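Evaluating the Flornum Hand-Held Gripper Kit for Collecting Household Demonstrations

Student project report, Wilczyńska Lab, Broment

1. Background

Our group was asked to review a hand-held gripper kit sold under the name Flornum by a small supplier in Flovthorpe. The kit lets a person record grasping motions without a robot arm. The recordings are used later to train an arm. We had the kit on loan through August and wanted to know if it is good enough for the lab to buy.

2. What comes in the kit

The box holds one gripper, a camera mount, a charging cable, a spare set of finger pads and a printed guide. The guide is short and leaves out how to reset the jaw zero point. We got that from the supplier by email.

3. Method

We set a target of 300 recordings, split over 3 tasks: standing up a fallen container, moving a cup to a placemat, and clearing a table. All 4 members of the group took turns. Each person practiced before any recording was kept. Sessions ran in ordinary homes, with the furniture left where it was.

4. Results

Setup was quick once the zero point problem was solved. The pads held paper cups well if the operator closed the jaws slowly. Smooth plastic bottles were harder, especially when approached from the end. We threw out 8 recordings where the jaws closed beside the object. The main complaint was wrist strain in long sessions, and the trigger is too stiff for small hands.

Bottles and cups lying on their sides turned out to be the most useful test, so most of our table work used them.

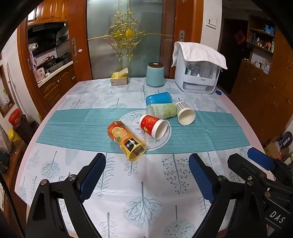 Wilczyńska asked us why the tasks did not include full containers, and pointed out that a buyer would want to know how the pads behave with real weight in them. We agree that this is missing. It would need a separate round of recordings.

5. Recommendation

We recommend buying one kit, with a second set of spare pads. The supplier should be asked about a softer trigger spring before any larger order.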